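Product Review: Clultari Enameled Cookware, Three-Pot Set
Clalcombe Consumer Advisory Service, Kitchen and Household Section 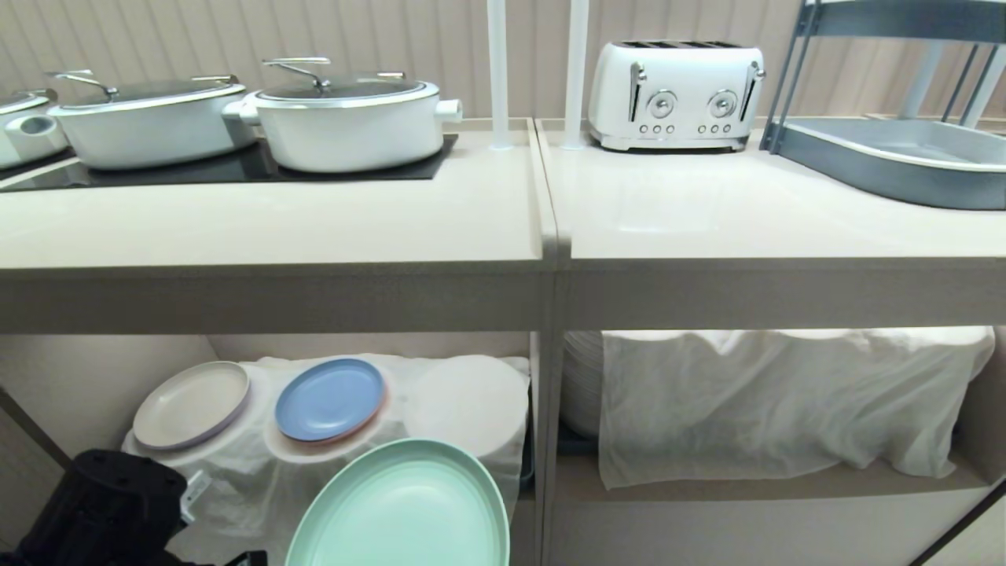

Scope of the Review

The Advisory Service receives regular requests for guidance on enameled cookware, most of them from households replacing older pans. The Clultari set was bought at full retail price and used in the Clalcombe test kitchen from August until the end of the winter program. The manufacturer had no part in the testing and did not see this report before publication.

Two other sets were used for comparison: the Emetti Classic, which costs more, and the Ševčík Home series, which costs less.

Heating and Cooking

The Clultari pots heat evenly at low and medium settings. Rice, lentils and milk puddings cooked without scorching, provided the heat was kept below the midpoint of the dial. At higher settings the results were less good. Onions browned unevenly in the smaller pots, and a flour-thickened sauce caught on the base in two trials out of five. The Emetti set handled the same sauce without difficulty.

Browning meat is not a strength of this set. Staff obtained better color by searing in a separate pan and moving the meat to the casserole for the slow stage. Braised dishes finished in this way were judged equal to those from the Emetti set.

Lids and Handles

The lids fit closely and rattle only at a full boil. Side handles are short, and become hot after long cooking. Thick oven gloves are awkward to use with them; folded cloths gave a safer grip. Users with limited hand strength should try lifting the largest pot, filled with water, before buying.

Cleaning and Wear

Pale enamel shows tomato and turmeric stains. An overnight soak with baking soda removed most of them, although a faint yellow ring remained in one pot. The supplied booklet permits machine washing — the Service advises against it, having found dull patches near the rims after repeated cycles. No chips appeared during normal use. One lid screw worked loose and had to be tightened twice.

Price and Availability

The set costs $326, compared with $500 for the Emetti and $200 for the Ševčík. Replacement lids may be ordered separately under part number 3392. Delivery of the lid ordered for this review took three weeks.

Rating

Recommended, with reservations. The set suits households that mainly simmer, steam and braise. Those who fry often should consider the Emetti set, or keep a separate frying pan.

Report issued March 8, 2024. Printed copies are available from the Clalcombe front desk on request.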